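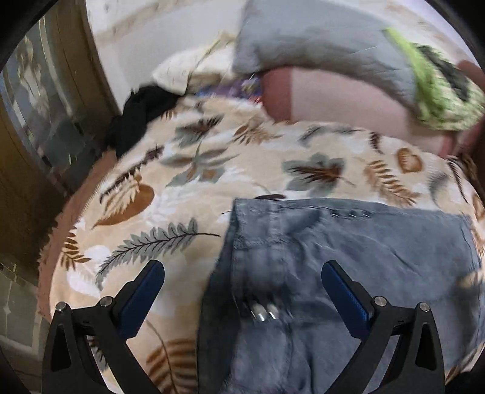

Temps de lecture : 4 min

Je plie mes jeans sur le lit depuis toujours, et depuis toujours je les plie mal. Enfin, « mal »... je les pliais comme ma mère, en deux puis encore en deux, avec une grosse pile instable à la fin et un modèle préféré coincé tout en bas. En avril j'ai décidé de reprendre tout ça sérieusement, et comme vous avez été nombreuses et nombreux à me répondre après la lettre sur les pulls (merci, j'ai tout lu, même les messages en colère à propos des cintres !), voici enfin la suite : le denim.

D'abord, le lit. J'ai essayé la table de la cuisine, la planche à repasser, le tapis du salon un soir de grande motivation. Je reviens toujours au matelas, tout simplement parce que c'est à la bonne hauteur pour mon dos quand je m'agenouille à côté, et qu'un drap housse bien tendu accroche un peu le tissu. Le jean reste où on le pose. Le mien est un imprimé feuillage, crème et pêche, avec des feuilles brun-orangé et de longues tiges prune — un drap d'automne que je garde toute l'année, tant pis pour les saisons.

Ensuite, on étale. Vraiment. C'est l'étape que je sautais, et je crois que tout le reste en dépend. Je pose le jean à plat, je tire doucement sur la ceinture des deux côtés jusqu'à ce que le bord du haut soit à peu près droit, puis je passe la main à plat du milieu vers l'extérieur. Les grands plis en diagonale partent assez bien comme ça. Ceux qui résistent sont presque toujours dus à une poche retournée à l'intérieur : on glisse deux doigts, on remet le fond de poche en place et tout s'aplatit d'un coup. (Au passage, j'y ai retrouvé un ticket de caisse de la jardinerie et un élastique à cheveux. Rien de palpitant.)

Pour les parties métalliques, boutons, rivets, tout ce qui brille et qui griffe, j'ai changé d'avis. Avant je m'en fichais. Puis j'ai abîmé une blouse en viscose que j'aimais beaucoup, rangée juste à côté, et maintenant je ferme tout et je plie de manière à ce que le métal se retrouve à l'intérieur. Ça prend trois secondes de plus par vêtement.

Le pliage lui-même est tout bête : une jambe sur l'autre, on rentre la pointe de l'entrejambe pour obtenir un long rectangle, on ramène le bas vers la ceinture en s'arrêtant un peu avant, et on replie en trois. Le paquet doit tenir debout tout seul. S'il s'écroule, c'est que la toile est trop souple, et dans ce cas je le roule, sans état d'âme.

Côté rangement, j'ai mis les miens à la verticale dans un bac Trolldale, celui en tissu avec les deux poignées. Il en contient 7 sans forcer. J'avais d'abord acheté des séparateurs Plaro, très jolis, très chers, et franchement inutiles pour une matière aussi épaisse : ils se couchent dès qu'on sort un pantalon. Je les ai recyclés dans le tiroir à chaussettes, où ils font des merveilles. Si vous avez une commode peu profonde, prenez vos mesures avant de commander quoi que ce soit, moi je ne l'ai pas fait et j'ai renvoyé deux colis.

Une lectrice me demandait s'il fallait laver avant de ranger. Je n'ai pas de religion là-dessus. Je lave quand ça sent ou quand ça se voit, à l'envers, à froid, et je laisse sécher à l'air — jamais de sèche-linge, j'ai perdu une taille comme ça un hiver et je ne l'ai pas retrouvée. Ceux que j'ai portés une fois attendent sur une patère derrière la porte, pas dans le bac.

Il me reste un cas non résolu : les vestes en jean. Pliées, elles font une bosse. Sur cintre, elles mangent toute la penderie. Si vous avez une méthode, répondez simplement à ce mail, je teste vos idées ce mois-ci et je vous raconte le résultat dans la prochaine lettre, avec les draps housses (oui, on va enfin parler des élastiques).

2281 partages · 3 commentaires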